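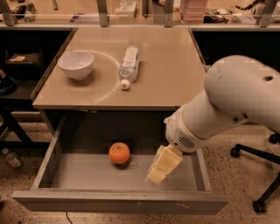 Visit to the Trodis furniture works, Fri 9 June

Our group went to the open day at Trodis, which makes tables and storage units for schools and offices. The tour started at 10 and took 2 hours. Afaf Chidiac, who manages production, led the first half and Sawsan Khoury took over in the finishing shop.

Getting there

The works is on the Jomside road, past the grain depot. Bus 59 stops at the gate. Parking is on gravel and fills up early. Visitors sign in at the front office and get safety glasses and a badge.

The cutting hall

Panels arrive on pallets and are cut on two long saws. The hall is loud, so Chidiac did most of her talking in the corridor beforehand. Offcuts go into bins by size. The bigger ones become drawer dividers and the rest is sold to a board mill in Manole. She said the plant ships 800 tables in a normal month, with a peak in July when schools order for the fall.

Edges and drawers

Edge banding was the part I had come to see. The strip goes on with hot glue, gets trimmed top and bottom, and is then scraped by hand at the corners. One of the workers let us feel a corner before and after scraping, and the difference is clear.

Drawers are put together at 6 benches. Each one is opened and closed with a weight in it before it is passed. The runners come from an outside supplier, Flallida, and Khoury told us they changed the screws last year after complaints that the fronts worked loose.

Finishing and returns

Khoury also showed us the returns shelf. Most returns are for shipping damage, mainly crushed corners. Light tops come back for scuffs more often than dark ones, and she recommends a damp cloth and mild soap before anyone reaches for a stronger cleaner. Abrasive pads leave a dull patch that can't be fixed.

Practical notes

There is no cafe on site, but coffee was served in the showroom afterward. The hall has steps at both ends - call ahead if that is a problem. Groups need to book through the front office.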